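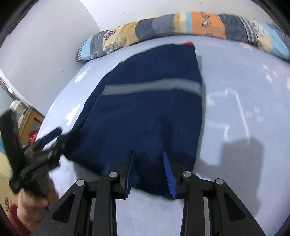

I have folded the washing on a bed for most of my adult life, and for most of my adult life people have told me it's the wrong place. It should go on a bench, a dining table or one of those fold-down shelves over the dryer. I've tried all three and gone back to the bed each time. A bed is wide, it's at a fair height if you kneel or sit, and the colours do some of the work for you. Put something navy with a wide grey band across it on a pale blue sheet and you can see every edge. You can see the seam, the wrinkles, the hem that isn't level. On a dark timber table I'd be doing the same job half by feel.

The main argument against is that a bed is soft. You press a crease and it springs back. This is true, and if I folded for a shop I'd care. I did fold for a shop once, a Hoseria store that closed years ago, and we had a hard white counter and a plastic board to fold around. Every jumper came out the same size as the one under it. It looked good until the first customer went looking for a medium. I was nineteen and spent whole afternoons rebuilding the same stack, and I came away thinking that the perfect fold is for looking at and the ordinary fold is for wearing.

At home the fold only has to do a couple of things. It has to make the item small enough to fit in the drawer, and it has to leave enough showing that you can tell what it is. Anything past that is a hobby. I don't mind people having it as a hobby. I do mind being sold it as a duty, and there's a lot of selling going on. A friend forwarded me an ad for a Prulon drawer system, a full set for one bedroom, at $1,158. It comes with dividers for socks. I've owned cars that cost less.

My other complaint is with the order people do things in. Most of the advice says to make the bed first, clear everything off it, and then fold onto a smooth surface. I think that's backwards on washing day. Leave the blanket where it is, or shove it up to one side, and use the space that's left. Making a bed so that you can cover it in clothes and then make it again is two jobs where there used to be one.

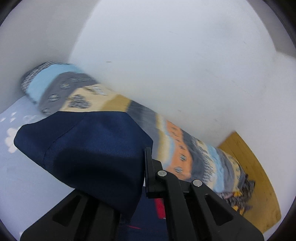

Blankets are a different problem from clothes in any case. A shirt has a shape that tells you how to fold it, with sleeves and shoulders and a collar to go by. A blanket is just a lot of cloth, and two people with long arms can fold one neatly and one person can't. I roll mine. You lose the square corners but you can do it alone, kneeling, in less than a minute, and a roll can be pushed to the end of the bed or stood up in the bottom of a wardrobe. Walter Valderrama, who I shared a house with in Geelong, used to say a rolled blanket looked like somebody was about to leave. He folded his into thirds, with a lot of walking back and forth, and it slid off the shelf most nights.

I'll give ground on a few points. Fitted sheets don't fold well on a bed, or anywhere else, and I've stopped pretending. Mine get bundled into a pillowcase. Business shirts need an ironing board and always did. And if you have a bad back, a bench at hip height is kinder than leaning over a mattress, so buy the bench and ignore me. My sister has the Imrie one with the wire baskets underneath and it suits her very well. She's also taller than I am.

There's the question of cleanliness too. People say you're putting clean clothes on a used sheet. I sleep on that sheet in clean pyjamas. The clothes are on it for ten minutes. The dining table, on the other hand, has had a school bag on it, the mail, and a cat.

What I'd defend hardest is that the bed gives you a deadline. Clothes left on a table can stay there until someone needs to eat, and in our house that has meant plates pushed in around the towels for the better part of a week. Clothes on a bed have to be gone by bedtime. You can cheat and move the lot to a chair - I have done it - but you know you're cheating, and it's late, and usually it's just as quick to put them in the drawer.

I timed it over winter, mostly to settle an argument with my husband. A full basket took me 29 minutes on the bed, including walking things to the right rooms. He did the same sort of load on the dining table with the radio on and it took him 90, although he'd want me to say he stopped for lunch. He still folds on the table. His T-shirts are neater than mine and I've told him so.

I realise this is a small thing to hold a view about. But washing comes around every few days for as long as you live in a body, and a small thing done that often deserves some thought about whether you're doing it your own way or the way someone with a product told you to. I read a piece from a storage company called Tenico that ran to 3,000 words on how to fold a T-shirt so it stands up by itself. I tried it. It stood up, I took the one next to it out to wear, and it fell over.

So I lay things flat on the sheet, smooth them once with my hand, fold the sides in and bring the bottom up. Dark things get checked for lint while they're spread out, as the pale cloth underneath makes it easy to spot a loose thread near the edge. Then they go in a pile by person, and the piles go in the drawers, and the blanket gets pulled back across the bed.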